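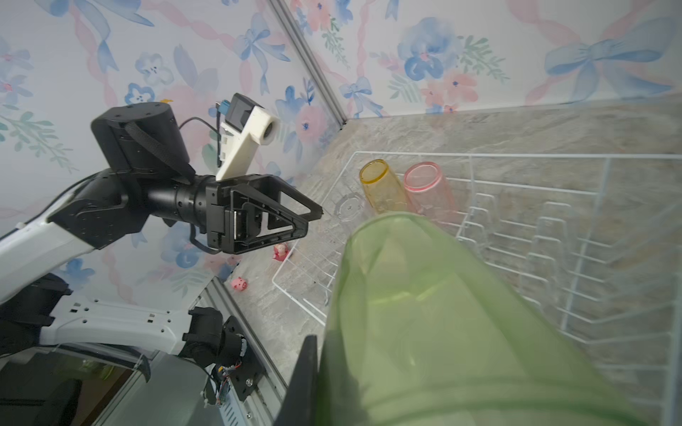 Cups go in the rack first

Sat 22 January

I changed the order I wash dishes in, and after 3 weeks I'm keeping it. Cups used to go last, which meant they ended up balanced on top of plates and bowls, and one of them would slide off while I was drying my hands. Now they go in before anything else, upside down, starting at the far corner of the rack.

We have the see-through kind in different colors. Yellow is mine, pink is Tala's, and green goes to whoever is visiting. Tala bought them after we broke the last of the real glasses in March. I didn't like them at first. They scratch if you use the rough side of the sponge, and the yellow one already looked speckled, so it's hard to tell whether it's clean. I hold it up to the window now.

The rack is plain white coated wire with prongs along one side. Plates go in the prongs. I used to hang cups on the prongs too, but they tip, so they stand on the flat part of the grid instead. There's no tray under it. Water goes straight onto the countertop and I wipe it up at night – the gray marbled pattern hides drips well, so I run the cloth over all of it whether it looks wet or not.

The two little pink figures beside the rack stay where they are. One is a pig. Nour gave them to us and I lift them to wipe, then put them back.

I looked at a bigger rack at Hijazi for 40 dollars. It had two levels and a cutlery holder, but it would take up the space where I chop onions. I left it there. Next I need to sort out the pan lids, which still have no good place to dry.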